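Teaching Two Arms to Share a Card
Project report, Merle Tuhiwai
Partner: Gebremedhin Berhe

So our project was the handover. One arm holds a card, the other one takes it, and we teach them by driving both arms ourselves with a pair of small leader arms. Sounds easy! I thought I'd be done by lunch on the first day.

My first 30 demos were pretty bad. I kept squeezing the second gripper shut before I had it lined up (the card went flying more than once), and Gebremedhin kept telling me to slow down. He was right. We tossed that whole batch and started over, and by the middle of November we had 60 we were happy with.

What helped most was pausing for a beat when the grippers were close together - just long enough to check the angle, then go. We also agreed to always start with the card in the left gripper, so the recordings would look more alike.

Training on the 60 good demos took 2 evenings on the lab computer. Next I want to try starting with the card on the right, and maybe let Gebremedhin drive for a change.

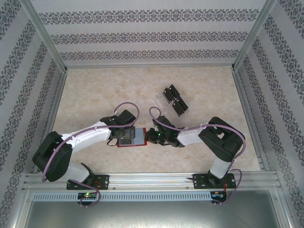
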